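Suturing Skills Course, Handout 3: Interrupted Stitches on the Practice Tissue

Read this before you come to the bench. The session starts at 11 in the Ikel room and you will get more out of it if the order of steps is already in your head. Handout 2 covered console setup and is not repeated here.

1. Looking at the tissue first

Spend a minute on the surface before you pick up a needle. Find which way the fine streaks run, and find where the surface curves away and the light drops off. Depth is harder to judge in the dark areas, so plan to keep your first stitches in the bright part. Hold the jaws just above the surface and watch their shadow. As the tips come down, the tips and the shadow move toward each other – this is the most useful depth cue you have until your eyes adjust to the view.

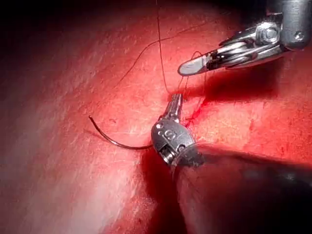 Fig. 1. Jaws slightly open over the tissue, with the shadow of the upper instrument below them.

2. Loading the needle and taking the first bite

Grip the curved needle a little past the middle, toward the thread end, never at the tip. The point should meet the tissue at a right angle. Turn the wrist and let the curve do the work. Pushing straight forward bends the needle and tears the edge. Use the other instrument to steady the wound edge, with a light touch.

Start at one end of the incision. Enter and exit the same distance from the edge on both sides.
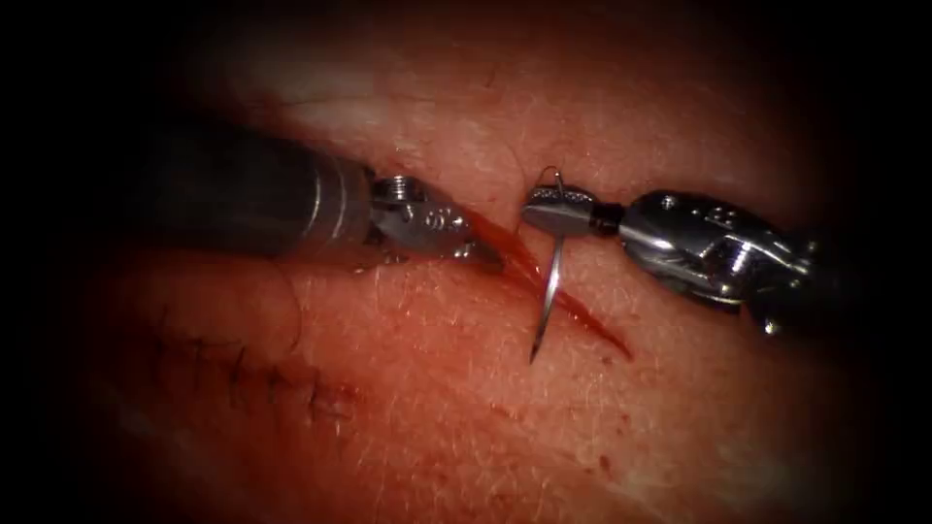

How tight should the first throw be?
Tight enough that the two edges touch and no more. If the tissue bunches up or turns pale under the loop, let some thread back out before the second throw.

3. Handling the thread

Most of the trouble in this session comes from thread. Pull it through in one smooth direction and leave a short tail on the far side. Keep the long end in view while you wrap. When you grip the thread, take it close to where you need it, as a long free loop swings around and catches on finished knots.

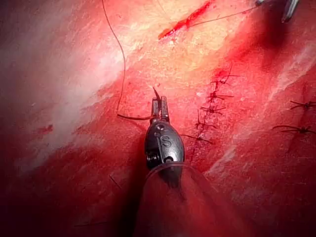 Lay each throw flat and alternate direction, three throws per knot. Cut both tails short but leave enough to grip with the jaws if the knot has to come out. Space the stitches evenly along the line and check the spacing after every second knot. It is much easier to redo one stitch than to fix the whole row.

4. Resting position

Between stitches, close the jaws and hold the tip just clear of the surface. Do not park it on the tissue. Check that you can see the tip before you move the other hand.
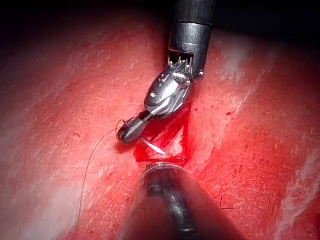

5. What to hand in

Fill in page 17 of the Pimness workbook with your stitch spacing and any knots you had to redo. Leave it in the tray outside room 102.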